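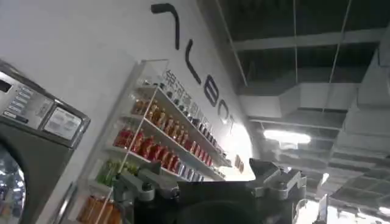 The washer, which now knows more about my life than my mum does.

I've been trying to keep my clothes going for longer, and I promised a few of you an update, so! It's April, I started after Christmas, and I have bought exactly 2 things, one of them socks.

It began when I emptied my wardrobe on to the bed and counted. There were over 80 tops. I wear maybe the same handful, and the rest just sit there looking hopeful. My friend Ratih came round for tea and ended up taking away a whole bag (she looks far better in the green one than I ever did, annoyingly).

The biggest change has been mending. I was hopeless at it. Sabina Patwary runs a little evening group above the Redidau café and she got me darning in one session, with a wooden mushroom thing and some wool in a colour that nearly matched. My first darn looks like a squashed spider. I wore it to work anyway and Irfan asked if it was a badge.

I've also calmed down about washing. Jeans go back on the chair now, jumpers get hung by the window overnight, and I do a cooler wash with less powder than I used to chuck in. My black trousers have stayed black for months!

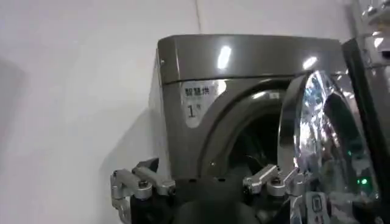
Things I got wrong

Oh, plenty. I tried to dye a faded linen shirt navy and it came out the colour of a puddle, except for the stitching, which stayed bright white. I put off sewing on a coat button for so long that I lost the button. And I got very smug about charity shops, then found I was buying tat in them just as fast as I'd ever bought it new.

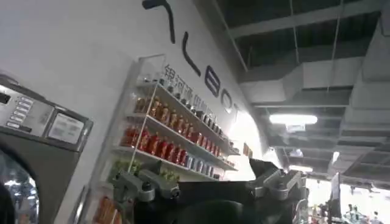 So I've made a rule for myself: it goes on a list first, and if I still want it a month later, fine. The list currently says raincoat, brown belt, and a cardigan I saw in the window at Plodness and can't stop thinking about. Juwita reckons I'll crack before the month is up. She may be right, it has pockets.

Next on the mending pile is the lining of my winter coat, which has been hanging out at the back since I moved house. If anyone has done one by hand, please tell me which stitch you used, and whether I need to unpick the hem first.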